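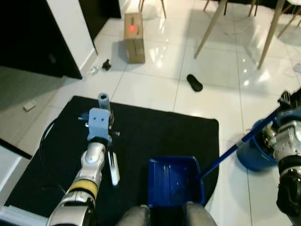 Dustpan in the right arm, black rug under the left.

Home > Forums > Manipulation > Methods

Posted 14/03/2024 by hotska_fan

So I tried the Badent trick - train on 400 demos, then throw out the slowest 17 and retrain. Dustpan pickups got way smoother for me! Anyone else?

gripper_gus: Smoother, sure, but did it finish more of them? I ran 232 trials and saw no change.

hotska_fan: Didn't score that yet, just going by feel (I know, I know).

tilefloor: I don't buy it. Slow demos are where the careful grasps are. Drop the sloppy ones instead.

gripper_gus: Sloppy by whose call though?

hotska_fan: OK, I'll rerun with both cuts and post the numbers.

Contact | Back to top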